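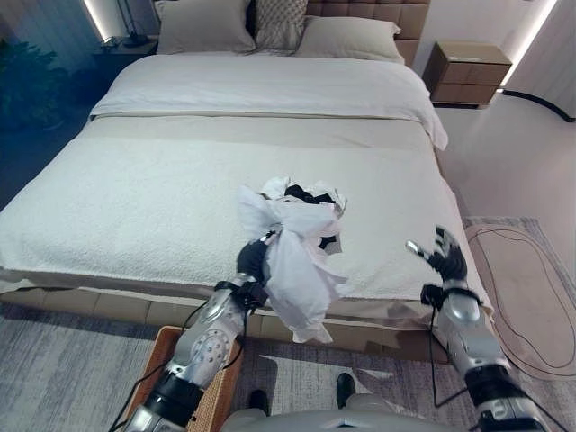

Kilotport Staff Break Planner

Break scheduling for teams of 3 to 200

Kilotport is a roster add-on that plans, offers and records rest and meal breaks. It runs in a web browser and on a wall tablet, and it reads shifts from your existing roster file. Made by Stikico. Distributed in Australia and New Zealand by Ackroyd Workplace Supply.

Overview

Most rostering programs tell you who is on and when they finish. Breaks get left to the shift supervisor, who writes them on a whiteboard or carries them in their head. On a busy day the late breaks slide, then get skipped, and the timesheet still shows thirty minutes taken.

Kilotport builds the break plan at the start of each shift and adjusts it as the day goes on. If someone is called in late or a break is pushed back, the remaining breaks are moved to suit. The supervisor can accept the new plan or drag breaks around by hand.

What it does

Plans paid rest breaks and unpaid meal breaks separately
Keeps a minimum number of people on each task or area while others are away
Shows an amber marker when a break is due and a red one when it is overdue
Records start and finish times by PIN, swipe card or supervisor entry
Exports to CSV for payroll
Holds up to 31 sets of break rules, so casuals, juniors and salaried staff can each be set up differently

Rules are entered by your own administrator. Kilotport does not come loaded with award conditions and is not a substitute for checking them. If you change a rule halfway through a pay period, the old rule stays in force until the period closes, unless you tick "Apply now".

Break notices

Notices go to the wall tablet, to a phone, or both. The phone notice is a plain text message and does not need an app. Staff can answer 1 to take the break or 2 to ask for a delay. A delay request goes to the supervisor and lapses after 16 minutes if it isn't answered, at which point the break stands as planned.

Staff can also set a quiet period so that messages don't arrive during a meeting or a client call. The supervisor can see that a quiet period is on but not what it is for.

Reports

Three reports are included: Breaks Taken, Breaks Missed, and Breaks Moved. Each can be run by person, team, site or date range. Breaks Missed is the one most customers set up as a weekly email.

Individual reports can be restricted to the person and their direct manager. We recommend this setting. It is off by default in version 4 and earlier, so please check it if you have upgraded from an older copy.

What customers use it for

Clernen runs a phone support office with staggered starts from 6.30 am. "We had people eating lunch at their desks at three o'clock and logging it as noon," says Mirjam Martens, operations manager. "The first month of reports was pretty uncomfortable reading. We ended up adding a person to the early afternoon."

Yasuo Hirano looks after a small accounts team at the same company and uses only the tablet view. "I turned the texts off. Everyone can see the tablet from the kitchen and that's enough for us."

Wall tablet

The tablet is optional and sold separately. It comes with a lockable bracket, a two-metre power lead and a wall template. It needs Wi-Fi. If the connection drops, it goes on taking PIN entries and sends them when it is back online. Swipe card readers plug into the side port - please order the reader with the tablet so it can be fitted before it ships.

Setting up

Allow about three hours for a single site. You will need a roster file, a list of staff with mobile numbers, and your break rules written out. Enikő Antal on our setup desk can go through the rules with you by phone before you start, at no charge. Sites with more than one roster file should book a full session.

Pricing

Licences are charged per active employee, per month. A person who works no shifts in a month is not charged. There is no lock-in contract. For more than 200 staff, contact us for a quote.

Version notes

Version 5 was released on 9 November 2020. It adds split meal breaks, a larger text option on the tablet and a fix for rosters that cross midnight. The calendar colours introduced in the August update can now be changed back to the old set under Display.

Sales enquiries: Ruben Visser
Setup and training: Enikő Antal
Accounts: Marwa Chraibi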